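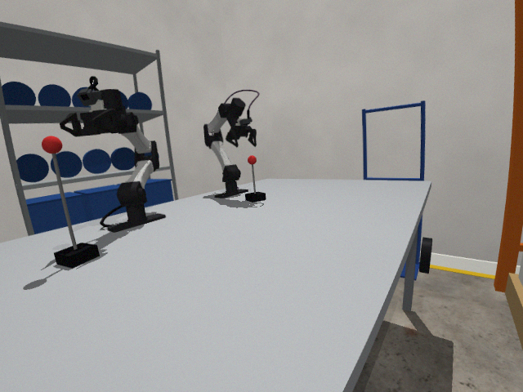 首页 版块 夹爪与末端 仿真 二手 登录

两款夹爪在仿真里掰红头杆子,结果把我自己掰糊涂了

分享 2 评论 24

铁皮螺丝
先说结论:没有结论。看到这儿想走的可以走了。

事情是这样,组里想给双臂台子换夹爪,候选有两家,Viltovari 的平行两指和 Geddes 的连杆两指。采购流程长到可以在里面养老,所以先在仿真里比。任务很土:桌上两根带红球的杆子,每条臂负责一根,夹住红球,往外掰,松开,退回。控制器统一用 Nada,策略统一,初始位姿随机,每款跑 30 次。

Viltovari 成了 24 次。Geddes 一开始也成了 24 次。我对着这两个一模一样的数看了半天,怀疑自己把同一个模型加载了两遍。查了,还真是。脸疼,重跑。

重跑之后 Geddes 明显差一截,具体数我先不放,原因往下看。失败的样子基本一个模子:手指碰到球的侧面,球一滑,杆子往反方向歪,臂还很自信地做完了剩下的全套动作,空手掰空气,姿态相当优美。

我的问题是,这个差距有多少算夹爪的,有多少算我的?

老林不上班
算你的。下一个。

认真说,球面配平指垫,两款都吃亏,接触点就那么一丁点。你先把两边的指垫摩擦系数贴出来,没有这个数,后面谁成功几次都是算命。

铁皮螺丝
一个用的厂家给的模型默认值,一个用的我手填的值。好的我知道你要说什么了。

老林不上班
我什么都没说,我在喝茶。

半截网线
插一句反对意见。摩擦系数当然要对齐,可楼主描述的失败是“碰到侧面”,说明到位的时候就偏了,跟摩擦关系没那么大。Geddes 那种连杆两指,合拢时指尖是走弧线的,指尖前后会动。你拿按平行夹爪标的抓取点去喂它,它当然每次都差那么一口气。

这口锅我觉得应该扣在抓取点上。

老林不上班
弧线那点位移,在红球这个尺寸上不至于。我自己用连杆夹爪夹过比这小得多的东西,照样夹。

半截网线
你那是人在遥操作,人眼会补。策略不会补,策略只会优美地掰空气。

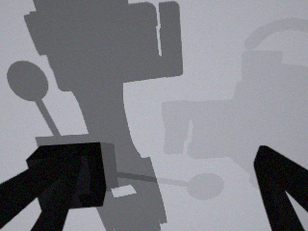 两款夹爪要不要各用各的抓取点?

铁皮螺丝
要分开设。抓取点按手指完全合拢时的指尖中心来标,两款各标一份,控制器里按夹爪型号读取。

昨晚照这个改了。顺手把摩擦系数也对齐了,我知道一次改两个变量该挨骂,骂吧,我排在队首。

老林不上班
骂你都嫌费键盘。改两个变量等于没改,回去拆开跑。

gajdos_d
路过,我是 Dušan Gajdoš,中文是后来学的,写得不顺大家忍一下。

我做过跟这个很像的对比。建议看一下控制延迟。我们那次比了好几天手指形状,最后查出来是控制器到夹爪的指令慢了 61 毫秒,臂已经开始退,手指还没合好。换哪个夹爪都一样输,只是连杆那个行程长,输得更难看。

铁皮螺丝
61 毫秒……我的 Nada 配置里有个“动作平滑”开关,默认开着。我从来没问过它为什么开着,它也没问过我是谁,大家一直相处得很好。

半截网线
关了它。

铁皮螺丝
关了。臂开始抖。像我交年度总结那天早上的手。

gajdos_d
不用全关。臂的关节保留平滑,夹爪那一路单独不做平滑。还有,合拢以后等力反馈稳定再走下一步,不要用固定时间。

老林不上班
这条我同意。固定等待时间是万恶之源,我当年在 Dodetlow 那个分拣项目里用固定等待,调试的时候完美,客户一来参观就夹空气。客户还问这是不是打招呼的动作。

小布丁不加糖
弱弱问一句,你们这么比有意义吗?仿真里的接触模型本来就是凑的,两款夹爪谁赢,很可能取决于求解器今天心情。直接借两台实物来夹不好吗?

铁皮螺丝
借实物要填单子。单子里有一栏叫“预期结果”。我没有预期结果,所以没有实物。

半截网线
我不太同意楼上布丁。仿真看绝对成功率确实没意思,看失败类型还是有用的。到位偏、合拢慢、夹住又滑脱,三种毛病修法完全不同,你在仿真里能一次次倒回去看,实物上只能听见“咔”一声然后大家互相看。

小布丁不加糖
滑脱那一类你在仿真里看到的就不算数。

半截网线
滑脱那一类我让给你。前两类归我。

老林不上班
分家产呢这是。

铁皮螺丝
更新。按 Gajdoš 说的,夹爪那一路不做平滑,臂照旧;等待改成看力。摩擦这次老老实实单独一组。为了不再上自己的当,加载模型那一步加了个检查,名字重复直接报错,报错内容是我本人写给我本人的,比较不客气,就不贴了。

目前看下来,抓取点那一改作用最大,延迟第二,摩擦系数改完几乎没动静。老林请继续喝茶。

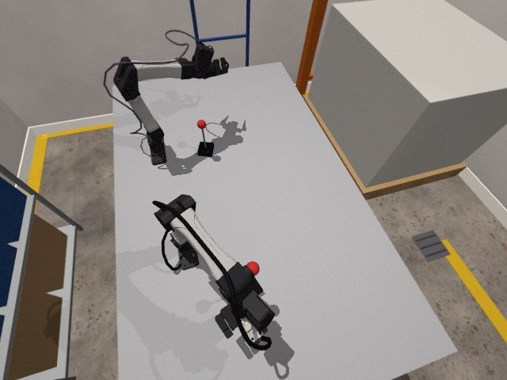 剩下的失败都集中在一条臂上,换哪款夹爪都是它。我把左右两臂的夹爪对调过,毛病不跟着夹爪走,跟着臂走。所以现在怀疑到底座坐标头上去了,那条臂的底座偏移是我从老配置里抄过来的,老配置是谁写的已经不可考,注释只有两个字:“暂时”。

gajdos_d
“暂时”我也有一份,存在了很久。

把那条臂单独开到一个已知点,读末端位置,和理论值比一下。如果偏差方向固定,就是底座。如果随姿态变,再看关节零位。

老林不上班
先别急着给我泡茶。摩擦没动静是因为你别的都还没修好,失败都死在前面了,轮不到它出场。等底座修好再扫一遍摩擦,到时候见。

半截网线
这话倒也有理,难得。

铁皮螺丝
量了。偏差方向固定,是底座。两款夹爪白背了这么久的锅,在此向 Geddes 致歉,之前那个难看的数就不放了,放了也是我的成绩单。

底座改完再各跑 30 次,摩擦单独扫。Viltovari 和 Geddes 的模型文件我改了文件夹名,一个叫 a,一个叫 b,跑完再看谁是谁。

小布丁不加糖
你记得哪个是 a 吧?

铁皮螺丝
写在一张纸上了。我去找一下那张纸。

收藏 61 回复 分享 举报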